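Speaker notes: "Living with the Pacheco two-arm kit"
Draletti open evening, upstairs room
Speaker: Mirela Evangelista
Slot: 30 minutes, with questions at the end

Opening

Good evening, everybody, and thank you for coming up all those stairs. (Wait for the back row to settle. Jui-lin will have the lights.) My name is Mirela, I look after the small automation projects at Hallard, and I've been asked to tell you what it has been like to have the Pacheco kit on trial with us since January. I should say at the start that I don't work for Pacheco and they haven't seen these notes, although Cleiton Vasconcelos from their support side is sitting over there by the radiator and has promised to be brave.

What I'd like to do is go through what you get, what we tried it on, and where I'd want them to do better before I signed anything. Please do put your hand up as we go along. I'm much happier chatting than reading.

What the kit is

For those who haven't met it, the kit is sold as a package for benchtop handling: two arms, grippers, cameras and the Jisis software that ties them together. The price we were quoted was 2410 a month on hire, with set-up and a day's training thrown in. You can buy outright as well, but Negin Rezaei does our sums and she wouldn't hear of it until the trial was over, and she was quite right.

(Next slide. Give them a moment to look.)

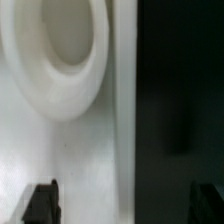 View from the gripper camera, white part on a pale surface.

I wanted to start with the gripper view, as it's the one the operators spend their day with. White parts are hard going for any camera. You get glare in one corner, and a curved glossy edge can melt into whatever is behind it. If your own parts are pale and shiny, take a boxful along to the demonstration and ask to see them on the screen, at the time of day when your own windows are at their worst. We didn't do this and I wish we had. Valquíria Paiva spent most of our second week moving lamps, bless her.

Getting it set up

Now, the bench. Pacheco send a printed sheet of markers that you lay on the table, and markers for the blocks too, and the software uses those to work out where things are. I was rather doubtful about a piece of paper, I'll admit. But the calibration took us 18 minutes the first time we did it by ourselves, with the manual open and a fair amount of discussion, and I've known dearer systems take the whole afternoon.
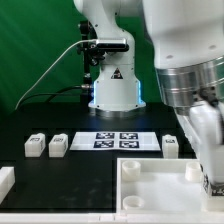

The thing to be strict about is leaving the sheet alone once you've calibrated. We had a morning of very odd behaviour, with every pick off to one side, and it came down to somebody tidying the bench and putting the paper back beautifully straight in slightly the wrong place. We use tape now. (Pause, Cleiton will probably laugh.) I'd like to see the software warn you when the sheet has shifted, and I've asked for that.

While I'm grumbling, the cables. Please think about your cable runs before the arms are bolted down, and leave plenty of slack for the joints to turn. The guide gives this half a page and it deserves a good deal more.

What it's like day to day

Our trial job was handling small blocks and loading trays, which is dull work and exactly what we wanted to hand over. We logged roughly 3000 moves over the trial. I haven't brought a chart, because we changed the gripper settings halfway through and I don't think the two halves can fairly be put together. My impression is that the second half went a great deal more smoothly.

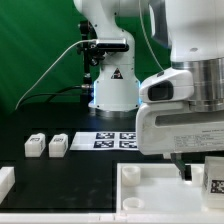

The fixed camera is the part I've grown fondest of. When a pick goes wrong you can go back and watch it from the side, and nine times in ten you'll spot the trouble straight away. Jui-lin goes through the recordings with a cup of tea first thing, and we've mended more that way than by staring at error codes. The error codes, Cleiton, do need some work! "General motion fault" is no help to a person at half past seven in the morning.

Support has been kind and mostly quick. The phone line is better than the email.

Would we keep it?

We've asked to extend the hire, on the same terms, and to add a second training day for the late shift. Negin wants the price of spare gripper fingers in writing before we go any further, and so do I.

(Questions. If asked about safety guarding, pass to Valquíria, who wrote our assessment. Remind people that the sign-up sheet for bench visits is by the door, and that the coffee is downstairs.)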